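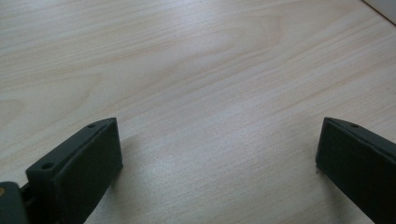 Annick Gautier refinishes tables for a living, and she starts most conversations about a piece by looking at it from the side. The angle shows more than the color does. "From straight above, a pale top looks even almost anywhere," she says. "You have to get low and let the light run along the grain."

Her shop, Kunier, handles up to 30 tabletops a month, most of them light woods with a matte finish. The work that brought her to this page is smaller in scale: a set of notes on how pale tables hold up when they are used for sorting and packing small goods. She wrote the notes with Ville Kettunen, who ran the packing side at Nenotska before going out on his own.

Kettunen's interest is storage. He prefers a clear upright box to a drawer or a shallow tray for anything packed in paper. "With a tray, people spread things out, and then they lean on them," he says. "An upright box takes up less of the table. You can see what is in it from a chair."

The two disagree on lids. Gautier wants them on at all times, to keep dust and finish particles out. Kettunen leaves his partly open during work and closes it at the end of the shift.
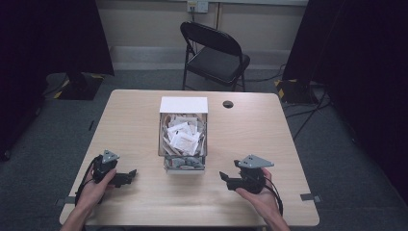

3 min read

Small white paper packets are a good test of a clear box, according to Kettunen. They do not stack. Left to themselves they settle at odd angles, and the heap looks larger than it is. He does not try to square them up. "Straightening takes time and it lasts until the first one is taken out," he says. "I would put the effort into keeping one kind of thing per layer."

He puts heavier pieces at the bottom and paper on top. The reverse order creases the packets, and a creased packet is harder to pick up by its edge. When the lower layer is needed often, he moves it to its own box.

Placement matters to Gautier for a different reason. She asks clients to keep the box back from the near edge, with enough open table in front for both hands. Wear on a work table is concentrated in that front strip, where wrists and forearms rest. In her notes the strip is measured separately from the rest of the top, at 60 and 100 days after refinishing.

"The middle of a table hardly changes," she says. "The front edge goes shiny first. On a matte finish you see it early – on a gloss one you may not see it for a year."

For cleaning, she recommends a soft cloth, barely damp, wiped along the grain and followed by a dry one. She advises against abrasive pads on veneer of any kind. Plastic boxes should be lifted when they are moved. Grit caught under a base will leave a line across the grain, and a line in that direction is difficult to hide.

Kettunen adds that the box should be emptied before it is washed, which he says is skipped more often than one would expect. Paper takes up water quickly, and the packets at the bottom are the last to be noticed.

Their notes run to 438 entries, begun in March and kept in a plain spreadsheet. Gautier records the surface and Kettunen records what stood on it. Neither has settled the question of the lid. "I close mine when she visits," Kettunen says.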